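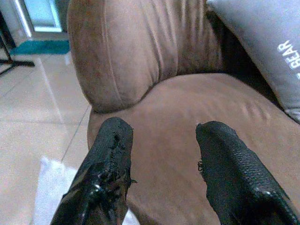 客厅礼拜是Sorkley河谷一带基督教堂会中流行的一种小型崇拜形式，以Plavent镇的Psarras礼拜堂最为人熟知。它通常安排在主日下午或平日傍晚，人数少，程序松，音乐和讲道都比上午的大堂崇拜来得轻声细语，参加的人多半住得不远，走着来，走着回。既然叫做“客厅”，座位自然也带着几分家里的样子：长椅撤去一半，换上各式各样的软椅，像棕色超细纤维面料的单人扶手椅就是很典型的一种，坐下去整个人往后一陷，年长的会友尤其喜欢，有时一整场都舍不得挪窝。当地人谈起这种崇拜，往往先说椅子，再说诗歌，最后才说到讲道，讲道的人听了大概也只好笑笑。

名称

“客厅礼拜”是通行的叫法，Plavent镇上的老人家更习惯叫“下午那一场”，邻近几个村子则叫“坐着的礼拜”，这是因为除了祝福以外，全程几乎不用起立。早期的周报上还出现过“炉边聚会”一名，后来大堂改装了暖气，壁炉封了，这个名字也就慢慢没人用了。不过在Psarras礼拜堂的诗歌本封底，至今仍印着“炉边用”三个小字，算是一点旧日的痕迹，翻到的人常常要问上一句。

起源

关于客厅礼拜的起源，有两种说法，彼此并不完全矛盾。

第一种说法认为，它出自冬天的不得已。Sorkley河谷的冬季又长又潮，Psarras礼拜堂的大堂高而空旷，旧锅炉烧上半天也暖不起来。有一年入冬后锅炉彻底坏了，会众便挤进西侧的小厅里做礼拜，各家搬来自己的椅子，风琴搬不动，只好改用一架脚踏的小簧风琴。这样凑合着过了一个冬天，到了春天锅炉修好，却有不少人提出，希望下午还能留在小厅里。

第二种说法着眼于音乐。持这种看法的人认为，早在锅炉出毛病以前，诗班成员就有在礼拜后留下来、坐成一圈唱诗的习惯，起初只为练习下周的曲目，后来家属也坐下来听，再后来有人在中间读一段经文，有人带头祷告，渐渐就有了崇拜的模样。诗班的旧练习簿里确实记有“坐唱”一项，时间也在小厅聚会之前，可惜簿子上没有写明是否包括读经，所以这桩公案至今没有定论。

两种说法的支持者都同意，客厅礼拜真正固定下来，靠的是一年又一年地做下去，中间没有哪一天可以算作正式的开端。Psarras礼拜堂因此也从未办过它的周年庆，倒是邻近的堂会替它庆祝过两回，选的年份还不一样。

场地与陈设

Psarras礼拜堂的客厅礼拜在西侧小厅举行，厅内可容80人，坐满时略显拥挤，平日则绰绰有余。小厅的窗户朝着河，下午的光线从左手边斜斜地进来，到秋天会正好照在读经台上，读经的人常常得侧过身子才看得清字。地面原是石板，后来铺了地毯，脚步声小了许多，诗班却抱怨声音被吃掉了一截，于是又把靠簧风琴的那一角卷了起来，至今没有铺回去。

座位没有固定的排法。常见的是两三重不太规整的半圆，读经台放在缺口处，讲道的人坐着讲，与听众的高度大致相当。软椅多由各家捐来，样式不一，新旧也不一，堂会只要求结实、好擦洗、没有尖角。新来的人可以随意坐，唯一不成文的规矩是靠门的两把椅子要留给迟到的人，免得他们在祷告时穿过半个厅。

小厅里不设十字架以外的装饰，花也只在圣诞节和复活节时摆。曾有人提议挂一些织物，好让厅里更像“客厅”，讨论了几次，最后以容易积灰为由作罢。

程序

各堂会的做法略有出入，以Psarras礼拜堂为例，一场客厅礼拜大致如下。

开始前十分钟，簧风琴手轻声弹奏，会众陆续入座，可以低声交谈。正式开始时没有钟声，也没有序乐，由当天带领的人说一句“平安”，众人回应，交谈便自然停下来。随后唱第一首诗歌，通常选大家都会背的，免得一开场就忙着翻书。

接着是读经。经文分两段，分别由坐在不同位置的人朗读，读完后有一段静默。静默的长短没有规定，初来的人往往觉得太长，来惯了的人往往又嫌太短。静默之后是讲道，时间比上午短得多，形式也更接近谈话，讲的人偶尔会停下来问一句，听的人偶尔也真的会回答。

代祷是客厅礼拜中最有特色的一环。上午的代祷由专人宣读，下午则允许在座的人直接说出想要代祷的事，一句两句都好，说完后全体轻声应和。所提的事从家人的病、孩子的考试到河堤的修补，什么都有，有一年夏天连着几个星期都有人为雨水祷告，终于下起来以后，又有人为干草祷告。

最后唱第二首诗歌，众人起立领受祝福，然后喝茶。茶算不算崇拜的一部分，说法不一，程序单上倒是一直印着。

音乐

客厅礼拜的音乐以无伴奏或轻伴奏的会众诗歌为主，诗班不单独献唱，成员分散坐在会众当中，唱各自的声部。第一次参加的人常常会惊讶地发现，左边邻座唱的是男低音，右边邻座唱的又是女高音，自己夹在中间，倒也很容易被带着唱下去。

所用的诗歌本是当地自编的一种小开本，收录诗歌254首，其中54首标有“坐唱”记号，表示音域较窄、换气点较密，适合坐着唱。这个记号最初由诗班用铅笔标在旧本子上，重印时才正式排进去。编者在前言里写道，坐着唱歌的人气息短，作曲的人却常常忘记这一点，语气温和，埋怨的意思倒是很清楚。

除簧风琴外，也有使用提琴、长笛或吉他的时候，取决于当天谁在。音响设备一般不用，只有听力不便的会友座位旁放有小型的助听接收器。福音音乐和现代敬拜歌曲也偶有采用，多在青年带领的场次，速度会放慢一些，鼓则从来没有进过小厅。

讲员与来访者

客厅礼拜的讲员大多是本堂的传道人或平信徒，也接受外来的讲员和歌手。邀请外来者的惯例是只在前一周的周报上写一行，不张贴海报，不印照片，来访者与其他人一样随意入座，轮到时才开口。有些小有名气的福音歌手很乐意这样来一次，据说正因为能够安安静静坐在人群里。

这个惯例也出过岔子。某年冬天，一位在外地颇受欢迎的福音歌手应邀来访，时间定在11月30日，那天是星期二，照理说傍晚不会有多少人。消息却不知怎么传了出去，当晚到场的有358人，小厅无论如何坐不下，只好临时打开大堂，把能搬的软椅统统搬过去，其余的人坐长椅，还有一些人站在后排。歌手照旧坐着唱了两首，讲道和代祷也都照程序进行，只是代祷的事项多得说不完，茶一直喝到很晚。事后对此评价不一，有人觉得那是多年来最动人的一晚，也有人觉得那根本算不得客厅礼拜。此后堂会在小厅门口加了一块牌子，写明坐满即改在大堂，除此以外没有改变邀请的方式。

转播

地方电台Skeltel自某年7月起每月转播一次Psarras礼拜堂的客厅礼拜，供无法出门的人收听。转播之初遇到的最大难题是静默：电台的设备在长时间没有声音时会自动切换到备用音乐，头一次转播，读经后的静默还没过半，听众便听见了一段轻快的铜管乐。后来技术人员调整了设定，又在窗边多放了一支话筒，收进一点河水和鸟叫的声音，静默时也就不至于全然无声了。许多听众来信说，最喜欢的恰好是这一段。

代祷部分不予转播，以保护发言者的隐私。这段时间里由电台播放预先录好的诗歌，录音同样出自小厅，偶尔能听见椅子吱呀一声，或者有人在清嗓子。转播结束的时刻定在祝福之后，不包括喝茶，不过收得晚了一点的时候，杯碟相碰的声音也会传出去几秒钟。

其他堂会的做法

客厅礼拜传到Sorkley河谷其他堂会以后，各有各的改动。河谷上游的几间小堂本来就只有一个厅，便在上午崇拜之后把长椅转个方向，两排相对，权当客厅。下游的一间堂会把它放在平日中午，缩短讲道，方便在附近上班的人参加，茶也改成了汤。也有堂会干脆在会友家中轮流举行，名副其实地用上了客厅，可是这样一来人数受到限制，陌生人也不太好意思敲门，所以多数后来又搬回了教堂。

与家庭聚会、查经小组相比，客厅礼拜保留了读经、讲道、代祷和祝福的完整次序，一般仍视为公开崇拜，任何人都可以进来。圣餐通常不在客厅礼拜中举行，每年圣周的星期四例外，那一晚饼和杯由邻座依次传递，众人坐着领受。

评价

对客厅礼拜的批评主要集中在两点。一是认为软椅和热茶使崇拜显得过于舒适，失了应有的庄重；二是担心下午的场次分走上午的会众。对于前一点，支持者常举静默和代祷为例，说明轻松的座位并不妨碍专注，也有人坦率承认，自己确实在那里打过瞌睡，不过在长椅上也打过。对于后一点，Psarras礼拜堂的看法是，常来下午场的人里有不少原本已经久不到教堂，另有一些是照顾病人或值早班、上午走不开的，两场的会众重叠得没有想象中那么多。

年轻一辈的态度则比较微妙。他们小时候多半被大人带来过，记得的是地毯、饼干和够不着地的双脚，长大后有的嫌它太安静，有的却在离开河谷多年以后，逢年过节回到Plavent，头一个打听的就是下午那一场几点开始。

参见

会众诗歌
簧风琴
晚祷
广播崇拜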